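The globe on the packing table

By Yolanda Yupanqui

Every February, small parcels start to leave Urutberg for families who have moved abroad. I went there to learn how people choose what goes inside.
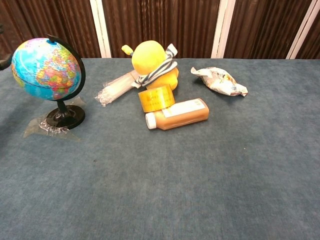

What should go into the box first?

The heaviest thing, laid flat on a soft layer such as a folded towel. Light things can then fill the corners.

A desktop globe is difficult for any packer, and a small one with Africa and Europe facing you is no easier than a large one. The round part wants to roll, and the curved arm can press through thin card. At Bustamante, a shop which sends more than 1000 parcels a year, they wrap the base separately and put paper under the arm.

Soft toys are more patient. A yellow plush in a striped navy and white scarf can sit beside almost anything, and the scarf may go around something weaker. Drinking straws travel well in their own wrapping if nothing hard lies across them.

Then comes the tape. My aunt in Jestmont uses one strip along the middle and two across – she learned this after 37 years of sending gifts. Her last box went 2260 kilometres and she still asks me if the corners were good.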